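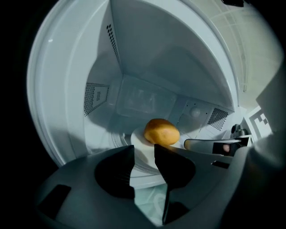 **KLINHOM, 4 May 2019.** Readers who have been waiting so patiently for the second Nasier novel can finally put something on the calendar. Javov Books, the small press above the old print works on the river side of Klinhom, has confirmed that *The Bell Under Nasier* will be out in October, in hardcover and as an e-book on the same day, with the paperback to follow once the hardcover has had a fair run in the shops.

It's a big one. The finished book comes in at 726 pages, which makes it a good deal thicker than *The Salt Door*, and the press admits there was a friendly argument over whether to split it in half. The case for splitting it was mostly to do with wrists (the hardcover is no light thing to hold up in bed), but everyone who read the manuscript came back saying there was no decent place to stop, and so one volume it is.

For anyone who hasn't met the series yet, the first book followed a young mapmaker's apprentice who wakes every night from the same dream, of a town she has never visited and a voice calling her by her sister's name. She finds the town, of course, and most of *The Salt Door* is spent discovering why it was left off every map in the kingdom. It ended on a mountain road in the snow, with the apprentice carrying a key that fit nothing, and a great many readers wrote to the press to complain, quite affectionately, about being left there.

The new book picks her up on that same road. Nasier is the walled settlement at the top of it, a place where the bells are buried instead of hung, and where strangers are welcome for exactly one winter. The apprentice has come looking for the person who drew the missing map. What she finds first is a household of bell-keepers who seem to have been expecting her, and who are very polite about not saying why. Javov is keeping quiet about the rest of the plot, though the catalog does let slip that the sister has a much larger part this time, and that some chapters are told from her side. If you were fond of the ferryman, you may like to know he's back as well.

The author, who publishes under the pen name used on the first book's cover and prefers to stay behind it, sent a short letter to be printed in the spring catalog. It's a lovely letter, and we wish we had room for all of it. "I meant to write a short book about a bell," it says near the beginning, "and then the people who dug the hole for it began to talk among themselves, and I thought it would be rude to interrupt." Later on there is a kind word for the copy editor, who kept a wall chart of the moons and caught a full one rising in the wrong week.

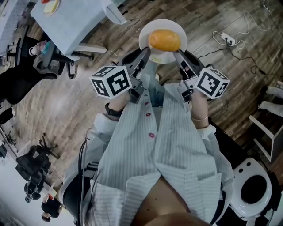

The launch itself will be at Flultar, the bookshop on the corner of the market square, and the shop is turning the evening into a supper in the style of the novel. Food matters a great deal in these stories, as readers of the first one will remember, and the bell-keepers' table has its own rules: guests are served before the family, and the bread is broken only after the lamps are lit. The dishes are all to be small and plain to look at. If you take the round white plate in the photo, with its one oval, orange-yellow thing to eat set in the middle and so much white left around it, you have very much the spirit of the "traveler's portion" that the apprentice is handed on her first night at Nasier, and that she is too shy to finish. Flultar hasn't settled the full menu, and suggestions from people who cook are warmly invited at the counter, particularly for a dark soup that takes up most of a page in chapter 5 and doesn't seem to contain anything you could buy in a store.

There will be a reading, too, although not by the author. A pair of actors from the Klinhom playhouse will take the two sisters' parts and read a scene between them, chosen so as not to spoil anything for people who haven't started. After that the shop will stay open late for anyone who wants to buy a copy, or sit down with one, or just stand by the stove and talk about the first book, as people in this town have been doing happily enough ever since it came out.

Those who can't get to Klinhom needn't feel left out. Signed bookplates will be tucked into every hardcover ordered ahead through the press or the shop, and they'll go out in the same parcel as the book. The cover, by the same illustrator who did the salt-white door on the first novel, will be shown over the summer. We were given a quick look at a pencil rough and will say only that it's a night picture, that there is a shovel in it, and that it's the kind of cover you'll want to turn over to see what carries on around the back.

*The Salt Door* is being reprinted to go alongside it. The new printing fixes the handful of small slips that sharp-eyed readers sent in, including the horse that changed color between the inn and the bridge, and it puts back the hand-drawn map, which had to be dropped from the last printing when the fold-out sheet became too costly. The press found a way to run it across the inside covers, and we think it looks handsome there. The coastline is easier to follow, and the blank patch in the mountains is still blank.

As for a third book, Javov would say just that the author has begun it and that the title has already changed more than once. The series was always meant to take in a full year, with a season to each volume, so a little arithmetic suggests there's plenty of weather yet to come.

Advance orders for *The Bell Under Nasier* are open now at Flultar and directly from Javov Books. Supper places will be offered first to people on the shop's mailing list, which is free to join, and any left over will go to whoever asks at the counter. The long table in the back room isn't very long, so it would be wise to put your name down before the summer.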